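Fire Door Inspection

A fire door inspection is a check that a door meant to hold back smoke and flames can still do that job. I wrote most of this entry after years of doing them around Zamport, so forgive me if I get chatty -- I really do like doors!

The usual visit covers the leaf, the frame, the hinges, the seals and the closer. I start with the gaps, then open the door and let it go to see whether it latches by itself. In the old Skista building I checked 17 doors before lunch, and 16 of them latched (the last one needed a new closer arm).

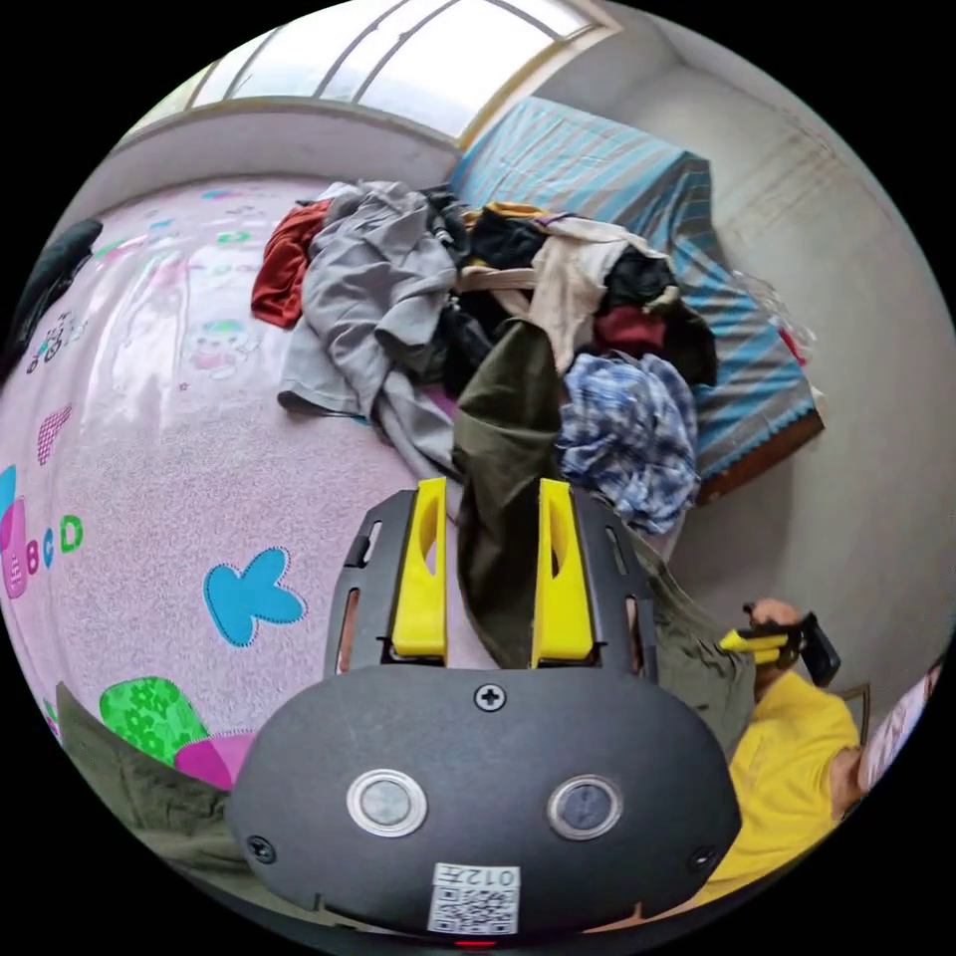
Bedroom doors get less attention than stairwell doors, and I think that's a mistake. A closed door can slow smoke long enough for someone to wake up and get out, but it has to be free to swing shut. Clothes are the thing I move most often: a pile like the one with the olive-green garment hanging down from it is fine where it is, but put it against an open door and the closer won't win. Same goes for a robe over the top edge.

Seals come next. The intumescent kind swells up in heat and fills the gap, so please don't paint over it. I've peeled off more paint than I care to remember.
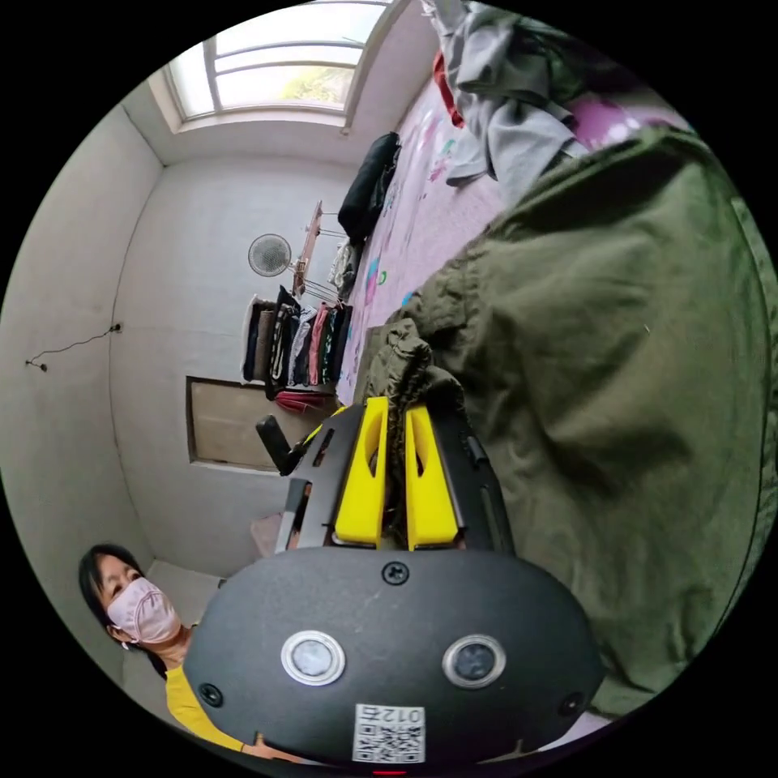

Then there's the paperwork. I use the Juker sheet, a plain form with one line per door, and write down the location, the fault and the date it was fixed. Some inspectors prefer the longer Tănase form, which I find slow going once you get past 100 doors.

See also: door closer, smoke seal, escape route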